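Cable slack

Cable slack (also service loop, spare loop) is the extra length left in a cord or wire so that it can move, be unplugged or be re-ended without pulling tight.

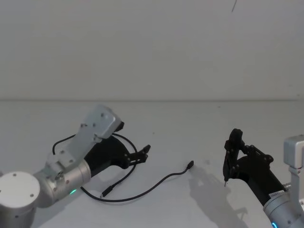
A loose black cable on a white tabletop.

Uses

Found on desks, workbenches, behind TVs, inside cabinets. Anything that slides, tilts or turns needs some. Too little and the plug takes the strain; too much and it snags, or ends up on the floor under a chair wheel. A wide arc is kinder to the wire inside than a sharp bend. Flat cords kink sooner than round ones.

On tabletops

Loose cable on a work surface is usually held with clips, hook-and-loop straps or a sleeve. Unused plugs get tied back. Tape is common but leaves glue behind, and its hard to move later. Pale tops show the marks worst.

Length

No fixed rule. Ulla Hovland's bench handbook, Plenix, gives 27 cm per moving cord and 11 cm for one that stays put. Mutua Muli thought both figures too short for standing desks and gave 99 cm in his own notes, measured with the top at full hight. See Talk page for the argument.

Name

"Service loop" comes from the repair trade. "Slack" is older, from rope work. In the Nellureck workshops the spare was called the tail, a word still used there for any cord end without a plug.

See also

Cable tie
Grommet
Strain relief
Desk tray

This article needs more sources. Last edited 11 June 2022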